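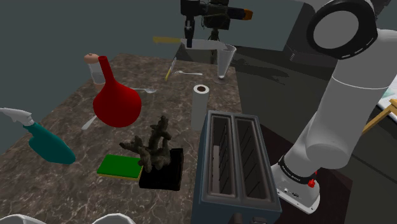
Milagros Tello has the job of deciding what Drostov buys for its kitchen robotics work, and she says most of the money is settled before anyone looks at an arm. Drostov runs its trials in simulation first, on a rendered worktop with a white arm reaching down over it, and only pays for hardware when a task looks worth trying on a real counter. "You can put a toaster, a sponge and a red flask next to each other in a simulation and it costs you nothing if the arm hits them," she says. "I want to know what the arm has to reach over before I sign for one."

She started in purchasing at Juvis, a catering supplier, and moved across when Drostov set up its planning office. Her first budget there was a poor one, she says. It had a line for the arm, a line for the gripper and very little else. "I had left out the mounting, the safety assessment and the spares. I had put training down as nil. We went back for more money in September and I didn't enjoy that meeting."

The sheet she uses now has 65 lines. The arm is still the largest, but it takes up less of the total than people expect. Fitting out the room comes next, then computers, then staff time. She asks each supplier to price a replacement gripper and a full set of cables on the first quote. "If they won't put it in writing at the start, the price goes up later."

Two suppliers are on her list at present, Dramani and Plalau. Dramani offers a lease over 12 months with servicing included. Plalau sells outright and charges for call-outs. She has not chosen. The lease costs more over the life of the machine, but it can be handed back if the work changes, and she thinks it might.

The simulation has its own costs. Her team has 118 household objects modelled so far and wants 322. Each one has to be built and checked by a person, and she books that time as equipment spending so that it doesn't get lost. "A spoon is quick. Anything clear or oddly shaped takes longer, and I was caught out by that."

I asked what she would tell a smaller firm buying its first arm. She said to measure the doorway, and to find out who will be called when the arm stops on a busy morning. After that she would hold back part of the budget until the arm had been in use for a few months. Her own request for next year goes in once Plalau has sent its revised call-out rates.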